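Werkstatttagebuch Drastgate, Dienstag

Heute bin ich erst um halb sieben in die Werkstatt in Brileck gekommen. Der Bus hatte Verspätung und ich musste noch Schrauben kaufen, M6, die langen. Njoroge war schon da und hatte die Heizung angemacht, wofür ich ihm sehr dankbar bin.

Unser echter Arm hat immer noch keine Finger. Der Drucker hat den linken Finger in der Nacht zweimal verdorben, beim zweiten Mal hat sich die Platte gelöst. Deshalb haben wir den Abend am Rechner verbracht und in Kollent weitergearbeitet. Ich gebe zu, dass ich lieber etwas mit den Händen mache. Aber ein Fehler in der Simulation kostet uns kein Getriebe, und das letzte Getriebe war teuer.

Am längsten haben wir über den Keil gestritten, auf dem der Arm sitzt. Njoroge möchte ihn flacher haben. Ich möchte ihn so lassen, wie er jetzt im Modell ist, denn der Greifer soll senkrecht über dem Klotz stehen können und der Ellbogen trotzdem hoch bleiben. Wir haben uns noch nicht geeinigt. Das Wort «Neigungswinkel» kann ich inzwischen sehr gut aussprechen.

Die kleinen roten Würfel und das orange Stück bleiben vorläufig liegen, sie sind für den nächsten Versuch. Zuerst kommt der Holzklotz. In der Datei steht der Versuch unter der Nummer 107, mit Reibungswert 3 in unserer eigenen Skala. Bei 2 bin ich misstrauisch, das möchte ich am Donnerstag noch einmal rechnen lassen.

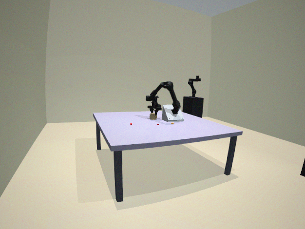
Der schwarze Arm auf seinem Keil, mit dem Klotz unter dem Greifer.
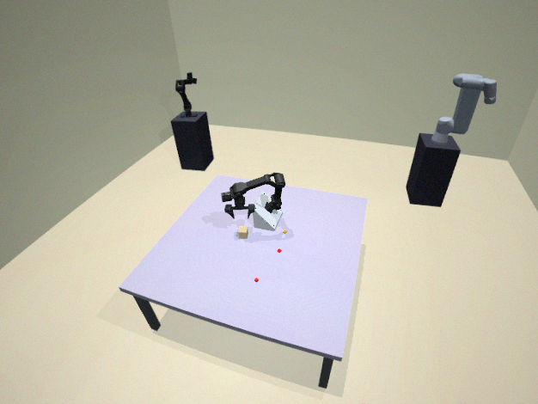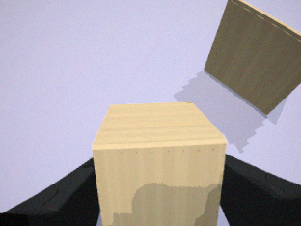 Nafula Odera
Mechanik und Simulation, Projekt Drastgate

Nachtrag, zu Hause geschrieben: Die Nahansicht mit dem hellen Würfel zwischen den Fingern gefällt mir am besten, weil man die Holzmaserung so schön erkennt. Der Schatten hat noch Treppen am Rand. Njoroge meint, das ist nur eine Einstellung, und er will danach suchen. Ich bringe morgen neues Filament mit und den Messschieber, den ich leider wieder in der Manteltasche gefunden habe.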